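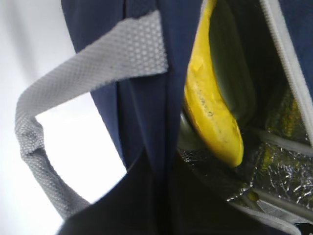 Skimomby仓储租户联络会会议记录

日期：8/12/19
地点：Plitetti楼二层会议室
主持：Velimir Karagiannis
出席：Lena Tokarz、Elvira Chávez、Arben Hoxha、Nermina Bošković，另有租户若干，见签到表
记录：Lena Tokarz

一、上次会议记录

上次会议记录第三项中，“被告已认罪”应改为“被告已对其中一项指控认罪”。Elvira Chávez提出，Velimir Karagiannis同意。其余内容无异议，通过。

二、仓储间盗窃案进展

Velimir Karagiannis通报。6月以来，Sellari路仓库共有16间仓储间报案，其中5间的案情已由检方并入同一起诉书，其余仍在警方处。被告对17号间一项认罪，对另外四项不认罪，案件因此仍要开庭。开庭日期法院尚未书面通知，书记处电话答复说会提前寄信给每一位列名的被害人。

17号间的租户到会，说警方已归还部分工具，电钻和一台缝纫机没有找回。他问认罪之后是否马上量刑。Velimir Karagiannis答，就他从检察官助理处得到的说法，法官打算等其余四项有结果后一并处理，认罪的那一项暂时搁着。

有租户问能否查看起诉书。起诉书副本可向书记处申请，要带身份证件和案号，复印费自理。案号已写在会议室白板上，会后请大家自己抄下，本记录不登载。
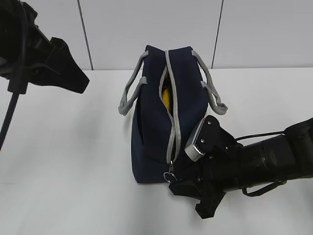 白色桌面上的深蓝色布袋，配灰色提手，拉链拉开了一部分。

三、损失申报

Elvira Chávez汇总了交来的损失表。目前填写完整的表格合计超过1,790欧元，尚有几份只写了物品名称，没有写金额。法院对赔偿请求要求逐项列出，写“杂物若干”的不会受理。

讨论要点如下：

有购买凭证的，附复印件，原件自己留着。没有凭证的，可以附旧照片或银行流水，并写明大概购买年份。二手物品按现值填写，不按新品价格填写。换锁费用可以列入，误工费是否可以列入有不同意见，由Elvira Chávez向法院书记处问清后再通知。

已经从保险公司拿到赔款的，必须在表上注明。有一位租户认为这样会吃亏。Velimir Karagiannis说表格背面有声明一栏，签了字就要对内容负责，请不要隐瞒。

空白表格放在一楼前台，填好后交Elvira Chávez，不要直接寄给法院，以免同一间仓库出现两份内容不同的表。

四、出庭作证

目前有三位租户收到通知，可能需要作证。Lena Tokarz介绍了她从法院证人服务处问来的情况：证人在候审室等候，不与被告家属同处一室；可以有一人陪同；交通费凭票报销；在作证之前不能旁听庭审。

证人之间请不要商量证词，也不要在租户群里讨论当晚看见了什么。群里6月的几条留言涉及对某人外貌的描述，辩方律师已经注意到，检方来电问过。留言不要删除，保留原样，检方如需要会来调取。
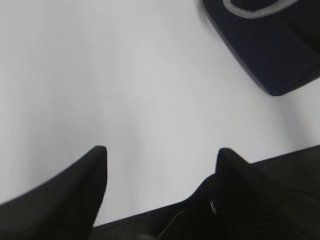
Nermina Bošković问，如果当时只是听见走廊里有声音，没有看清人，是否还有必要去作证。她觉得去了也说不出什么，又担心不去会有后果。

Lena Tokarz答，收到正式传票就必须到场，听见什么说什么，没看清就说没看清。没有收到传票的人不用去。确实有困难的，例如手术或出远门，要在开庭前写信给法院，附证明，口头告诉检方不算数。

五、仓库门禁和监控

Skimomby管理方没有派人到会，书面答复由Velimir Karagiannis宣读。答复的主要内容：

后门的电子锁已更换，旧门卡全部作废。监控录像中案发前后的部分已交警方，管理方手中没有多余副本，不向租户提供。走廊灯的感应时间由一分钟延长到三分钟。夜间巡查一事仍在询价，Dumitrescu公司给出的报价管理方认为偏高。

到会租户对最后一点不满。几位租户说，春季已经有人反映后门关不严，管理方当时回信说会派人查看，之后没有下文。Velimir Karagiannis手里有那封回信的复印件，将附在本次记录之后。

关于能否向管理方另行索赔，意见不一。一部分租户主张现在就发函，另一部分主张等刑事部分结束。租约第九条写明管理方对盗窃损失不负责任，但门锁失修是否适用这一条，在座的人都不能确定。

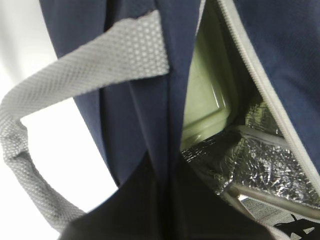

Arben Hoxha不赞成等下去，他说刑事案可能拖到明年夏天，到那时管理方的值班人员也许已经换了一批，维修单也不一定找得到，至少应当先发一封信，要求对方保存维修记录。至于赔不赔、赔多少，信里可以不提。

表决：先发函要求保存记录，不提金额。多数赞成，两人反对，一人弃权。通过。信由Arben Hoxha起草，Velimir Karagiannis签字后挂号寄出。

六、对外联系

一家地方报纸来电，希望采访被盗租户。会议没有作统一规定，个人可以自行决定是否接受采访，但不要以联络会名义发言，也不要提供其他租户的姓名和仓号。已收到传票的三位请在作证之前不要接受采访。

Nermina Bošković提到，网上有帖子写出了被告的住址，下面的留言有威胁的话。她已向网站举报。请各位不要转发。

七、待办事项

Elvira Chávez：问清误工费能否申报；催交未写金额的损失表。
Lena Tokarz：向证人服务处索取说明页，复印后放前台。
Arben Hoxha：起草致管理方的信。
Velimir Karagiannis：与书记处确认寄信地址；一位租户已搬家，旧地址需更正。

八、其他

二层会议室的钥匙目前只有一把，用完请交回一楼前台。下次会议在收到开庭通知后另行召集，通知贴在后门旁的布告栏。

会议结束。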